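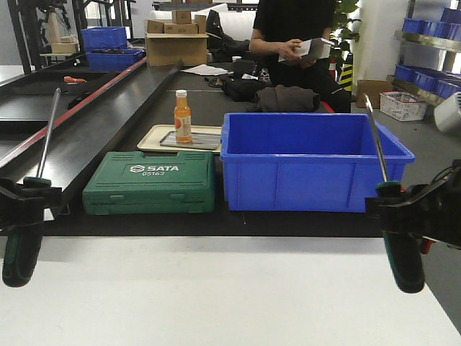 Health Behavior and Daily Habits
Lecture 15: Sleep and late caffeine
Instructor: Miyuki Sekiguchi

Please read these notes before the discussion hour. The reading by Yoshida is in the course folder, and you should bring a printed copy with you.

1. The question for today

Many people drink coffee in the late afternoon and say that it does not disturb their night. Some of them are right, at least partly. Others fall asleep at the normal hour but sleep more lightly, and in the morning they do not connect the tired feeling with the cup from the day before. We want to understand how a researcher can separate these two groups.

2. What caffeine does

During the day a substance called adenosine builds up in the brain, and it makes us feel sleepy. Caffeine sits in the same receptors and blocks the signal. The adenosine is still there, so the sleepiness comes back when the caffeine is gone.

The half-life of caffeine in a healthy adult is often given as five hours, but the differences between persons are large. Smoking makes it shorter. Pregnancy and some medicines make it longer. Suppose a person drinks 200 mg at four in the afternoon and has a half-life of five hours. At nine in the evening 100 mg remains, and at two in the night 50 mg. Please do this calculation once by hand with a half-life of three hours, and once with seven.

3. The Yoshida diary study

The study started with 199 adults. They kept a sleep diary for 2 weeks and wrote down every drink with caffeine, with the clock time. They also wore a wrist device at night.

Points to notice when you read:

The diary was filled in the morning. A person who slept badly may remember the coffee better than a person who slept well.

Tea was counted by the cup, but the size of the cup was not asked. I think this is the weakest part of the paper.

People were not told to change anything. So we see who drinks late and how they sleep, and we cannot say from this alone which one causes the other. A tired person drinks more coffee, too.

4. Two opinions

Lama argues that advice should be one simple rule, for example no coffee after lunch, so that people can remember it. Jorik answers that such a rule is too strict for many adults and they will stop listening to all sleep advice. Both texts are short. Decide which one you find stronger and write down one weak point of the side you prefer.

5. Words to know

Sleep latency: the time from lights out until sleep.
Sleep efficiency: time asleep divided by time in bed.
Recall bias: error that comes from uneven memory.

6. Homework

Keep your own caffeine diary for three days and write one page about what was difficult to record. You do not have to hand in the diary itself, it is private. The next lecture is on naps, and for it please read the first chapter of Gorkier.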